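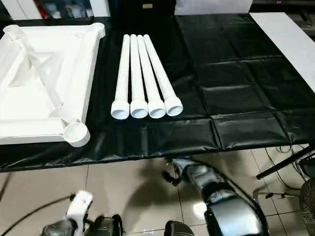
3.2 Assembly instructions and household returns

The second part of the study concerns the printed instructions supplied with self-assembly furniture and their bearing on whether goods are kept or sent back. Earlier work on returns has dealt mainly with price, delivery time and damage in transit. The leaflet in the box has received less attention, although it is often the only contact between the maker and the household once the goods have arrived.

Figure 2. White plastic parts of a knock-down item, including a large square piece with threaded and round sockets at its corners.

Households were recruited through the customer lists of two retailers, Enorer and Lovby, both of which sell low-cost furniture by post. A total of 173 households completed the full questionnaire. Those who had bought an item for business use were left out, as were those who had paid for assembly at the time of purchase. The questionnaire was sent in August, when both retailers report steady sales and few promotions, and a reminder was posted to households that had not replied.

Respondents were asked to recall their most recent purchase and to say whether they had read the leaflet before starting, during the work, or not at all. They were then asked whether any part had been fitted wrongly at first and whether the item was still in use. A space was left for comments. The comments were read separately by two members of the project and sorted under headings agreed in advance; where the two readings differed, the comment was discussed and placed under a single heading.

The wording of leaflets was examined alongside the replies. Leaflets from the Tekix range rely almost wholly on drawings, with words used only for warnings. Leaflets from the Nanayakkara range set out each step in short sentences and place the drawings on a facing page. The two ranges are close in price and in the number of steps required, and this made a comparison possible without large corrections for the type of goods.

Replies suggest that households do not treat the leaflet as a text to be read in order. Many respondents described looking first at the drawing of the finished item, laying out what they took to be the main parts, and turning back to the leaflet when two parts would not join. Under these conditions the order of the steps matters less than the ease with which a single step can be found. Respondents who had used the Nanayakkara leaflets more often mentioned losing their place between the words and the drawings. Those who had used the Tekix leaflets more often mentioned mistaking a left-hand part for a right-hand one.

Comments on returns were fewer and should be read with care. Several respondents wrote that they had meant to return an item but had not done so, as the box had been thrown away or could not be closed again once opened. Return figures held by retailers may therefore understate the difficulty met in the home. One respondent had kept an unfinished shelf unit in a spare room for up to 4 years and did not regard it as returned, in use or discarded. The questionnaire had no category for such cases, and a further option was added for the second round.

Two limits of the method should be stated. The households were drawn from existing customers, and people who had given up buying goods of this kind are absent. The account of each purchase also depends on memory, and small errors in assembly are likely to be forgotten when the item has since given good service. The second round, planned for 200 households, will ask respondents to keep a short written record at the time of assembly.

Last updated: Fri 7 January

This site uses cookies to improve your visit. Accept all / Manage settings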